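Print this page | E-mail this page

Workshop Basics, Handout 6: Setting up a taped work mat

Notes by Tamunoemi Shehu, Illstead

A mat gives you a plain, dark area where small parts are easy to see. It also marks out where things may be put down. Keep it flat and keep it still.

Wipe the desk first. Lay the mat square to the long edge, smooth it from the middle outwards, then tape the corners. Tape should run well past the mat and on to the desk – short pieces lift by the end of a session. Cut 16 cm lengths and press each one down for a few seconds. 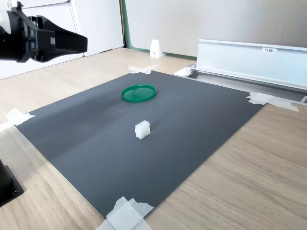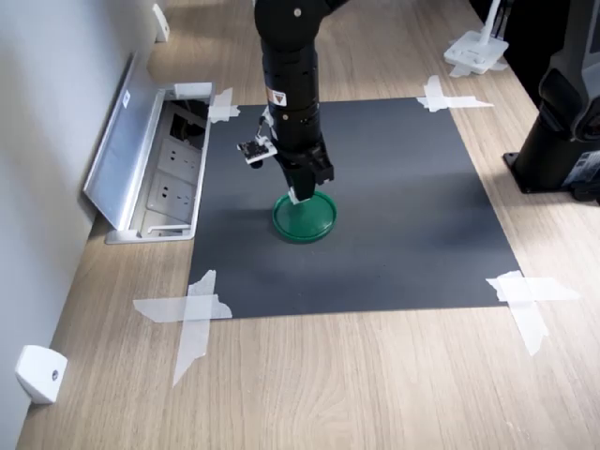 Green dish on a dark grey mat, corners taped.
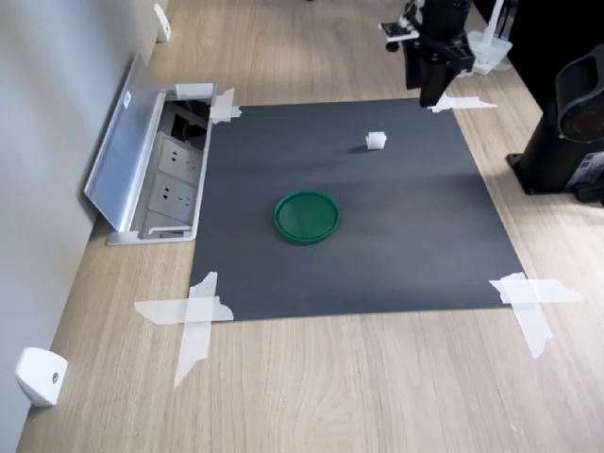
Limit what sits on the mat to what the task needs. For the first exercise you want a shallow dish and one block. Leave a clear gap between them and note both positions before you start, so the layout can be repeated.

Change the tape when it curls. Peel it back slowly, low to the desk, and rub off any residue with a dry cloth. A roll should last some 60 sessions.

For next time: read the Hullari sheet on lighting and shadows, 6 pages.

Comments

Octavio Quispe: Does the mat have to be square to the desk? Mine is always slightly out.

T. Shehu: Slightly out is fine – just don't move it halfway through.

usman_r: Is the Hullari sheet in the same folder?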